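The Rules Taped to the Door
What a two-armed robot shop taught me about writing things down
March 2023

I went to Zomel expecting to write about robots and came home wanting to write about paperwork. Bear with me! It's good paperwork.

Zomel is a small shop that teaches pairs of robot arms to do fiddly bench jobs, the kind where one hand holds the thing and the other hand holds the tool. Picture frames are a favorite. They're cheap, they scratch if you look at them wrong, and everybody has one at home with a back that's a pain to get at. Before I was allowed anywhere near a bench I got handed a single sheet of house rules, 10 of them, in type big enough to read without my glasses.

Rule one is about tools. A screwdriver in a gripper counts as a sharp edge from the moment it's picked up until the moment it's back on the table, and hands stay out for all of that time. It doesn't matter if the arm is parked. It doesn't matter if you only want to nudge the work a little (I asked, of course).

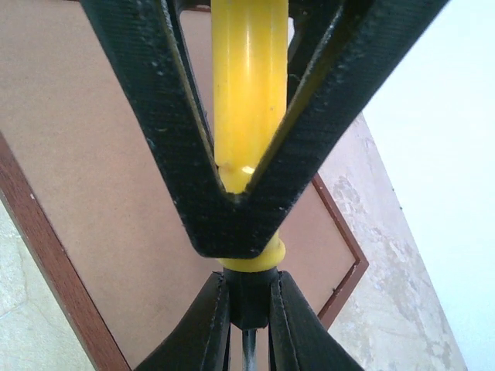 Handle in the grip, shaft running out of frame: under rule one, this is a sharp edge.

I'd assumed the scary part of a robot was the robot. The standards people I've talked to over the years have been trying to fix that idea in my head for ages, and it finally stuck. You judge the whole setup — arm, gripper, tool, work and whatever the work is sitting on. Change one of those and you look at the risks again. A gentle arm with a foam block in its fingers and the same gentle arm with a steel blade are two different machines as far as the sheet is concerned, and each gets its own line and its own signature.

The rule that starts the most arguments is the one about two arms sharing a job. Zomel wants one arm named as the holder and one as the worker before anything moves, and the holder has to have its grip before the tool comes in. If they need to swap jobs, both back off and you start over. It's slow. I sat through an entire coffee waiting for a restart.

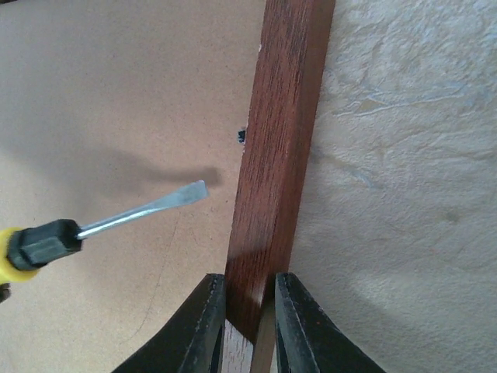

Over at Descombe, where they run a similar setup, they told me they had dropped the full restart for swaps and didn't miss it. Their view was that if people find a rule annoying enough they'll quietly stop following it, and then you have a rule on paper and a habit on the floor, and the habit wins every time. They'd sooner have a lower speed limit that everyone keeps.

I went back and forth on this the whole drive home. I think Descombe is right about people and Zomel is right about screwdrivers, and I'm not sure what to do with that. Zomel's compromise, for now, is that any rule can be challenged in writing and gets looked at again every October. Last time, 3 were rewritten and one was thrown out altogether. It had to do with where to put your coat.
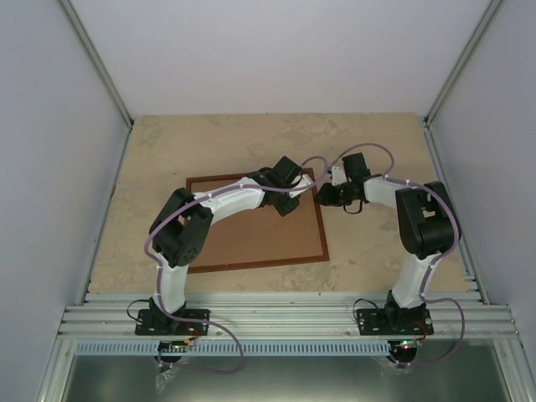

WORKSHOP PRACTICE

So what would I steal for my own garage, where the most advanced robot is a vacuum that's afraid of the rug? Quite a lot, as it happens.

Mark how far each arm can reach, including the tool. People measure to the wrist and forget the blade on the end. Where two reaches overlap, treat that patch as its own zone with its own speed. Keep the stop button where a person standing at the bench can hit it without leaning across anything. Test it at the start of every shift, and write down that you did.

Then there's the log, which I've come to love. Every stop goes in, even the dull ones. Zomel keeps theirs in a program called Ukunon, but a notebook on a string would do. An entry takes 5 lines at most: what was being held, what was moving, who stopped it, what they saw, what happened next. I read 80 of them in one sitting, and the dull ones were the best part. You start to notice the same corner of the same job coming up again and again, long before it turns into a real problem.

The sheet has a bit on the work itself, too. Look over the piece before you start and note any chips or marks, so the robot doesn't get blamed for old damage (or let off for new). Grip on the solid part of the rail. Leave the joints alone.
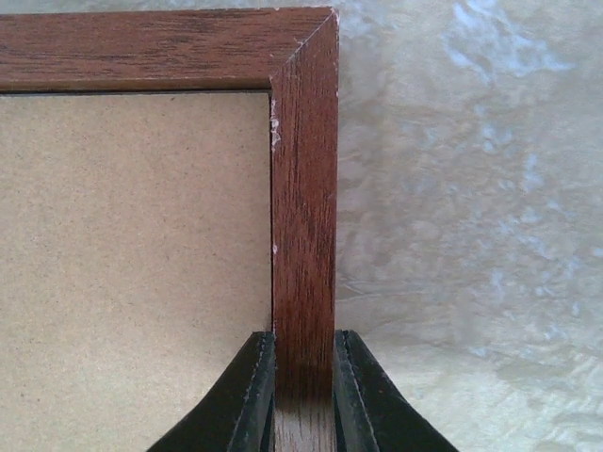
Fingers on the rail, clear of the mitered corner.

The sheet I brought home is a photocopy of a photocopy, and the header still says Kırmızıgül, the project it was first written for. I asked whether anyone planned to update that. There's a form for it, and I've filled one in.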